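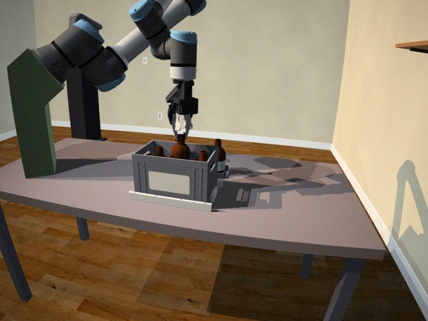
**Cellular shades vs. storm inserts for a drafty old house?**

**birdie_m**
Okay so I've been going back and forth on this since March and I need somebody to push me one way or the other. We have 2 big windows in the front room, original wood sashes, single pane, and the couch sits right under them. By 7 pm in winter I'm wearing a blanket like a cape. The guy from Andska quoted me $2,000 for interior storm inserts for the pair. Or I could get the Vitau double-cell shades for $377 and call it a day. I kind of want the shades (they're pretty!) but is that silly?

Birdie Mercado

**sashcord**
Not silly, but they won't stop a draft. Shades slow down heat going through the glass. If the air is coming in around the sash, it'll come right in around the shade too. Hold a stick of incense up to the meeting rail some windy night and see what the smoke does.

**TLeclerc**
I'm going to disagree with sashcord a little. I put double-cell shades in my dining room with the side tracks and it made a real difference, drafts included. The tracks are the part people skip! Without them you've got a gap down both sides and the cold just pours out the bottom onto your feet. Mine are Lindqvist, but I think most of them sell tracks now.

One warning, I do get condensation on the glass on very cold mornings, so I raise them a few inches when I get up and wipe the sills.
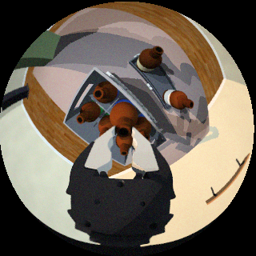
Oh, and measure each window in three places, top, middle and bottom. My house is so crooked that one of my shades had to go back.

Thérèse Leclerc

**sashcord**
See, the condensation is exactly my problem with them. Wet sills on original wood, no thank you. I'd rather spend the money once on inserts and be able to see out the window all day.

**TLeclerc**
I've had mine five winters and the sills are fine. You wipe them! It takes a minute.

**porchlight40**
Has anyone said weatherstripping yet? I spent $40 on Zekmont V-strip and a tube of rope caulk before I bought anything else, and then I ended up not wanting the inserts at all. Also check that the sash locks pull tight. Two of mine were painted half open.

**birdie_m**
Did the incense thing just now and wow. The smoke went completely sideways at the meeting rail on the left one. The right one hardly moved. So I guess V-strip first, and then shades with the tracks if I'm still cold? Does the V-strip come off without wrecking the paint?

**porchlight40**
Mine's the peel-and-stick kind and it took a little paint with it where I had to redo a corner. The nail-on bronze is nicer if you've got the patience.

**sashcord**
Bronze, every time. Still think you'll end up with inserts, but start there.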